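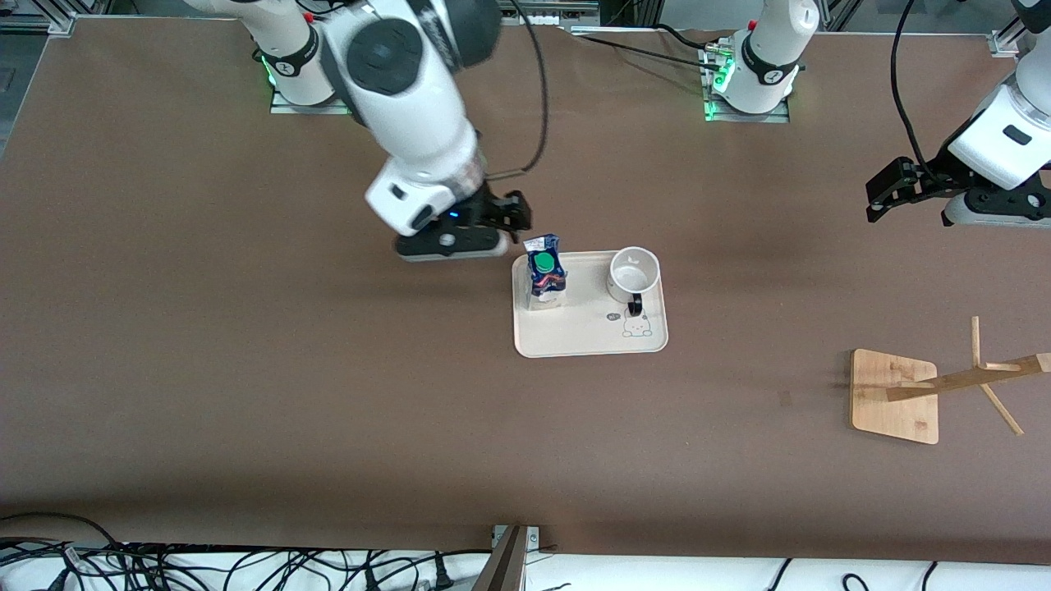

Kann der Roboter schon die Küche aufräumen?

Das fragt Ihr mich fast jeden Monat, und ich antworte immer gern ein bisschen ausführlicher, als Ihr wolltet! Eine Tasse vom Tablett nehmen und an den Becherbaum hängen, das klingt nach gar nichts (meine Enkel machen es nebenbei), aber der Henkel muss erst einmal richtig herum stehen und der Haken getroffen werden. Zwei Arme helfen da schon sehr, nur kaufen würde ich mir so etwas fürs Erste noch nicht.

Bis es so weit ist, mein Tipp für uns Handarbeiter: Tassen mit dem Henkel nach vorn aufs Tablett stellen, den Becherbaum von unten nach oben behängen und immer abwechselnd links und rechts, dann kippelt er nicht. Getränkekartons vor dem Tragen fest zuschrauben!

Eure Estrella Aguirre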